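3.2 Pattern and plain ground in household textiles

The households in our sample kept few textiles on show. Most owned a patterned piece from the Karras workshop and stored it folded until November. 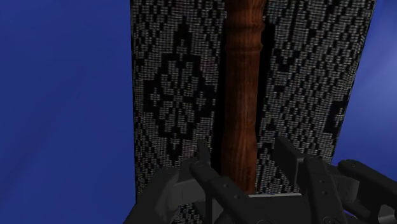 Weavers in the district worked in undyed black and white wool, and buyers judged a piece by how tight the pattern was. Mittal and Moussa recorded 11 named patterns, 4 of them no longer made. Dense black-and-white work of this kind reads most clearly against a plain blue ground, as in Figure 1, and several owners told us they chose wall colors with this in mind.

Plain cloths were bought by length and cost less.
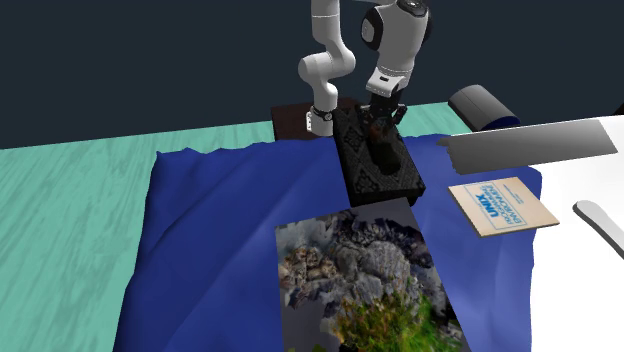

3.3 Storage and wear

Folding did more damage than use. Of the pieces examined by Atinga, nine had split along an old crease,

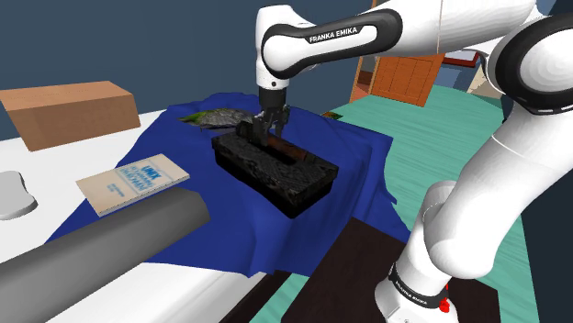

and the splits were worst where the cloth had been pressed under other goods. Rolled pieces showed wear at the ends only.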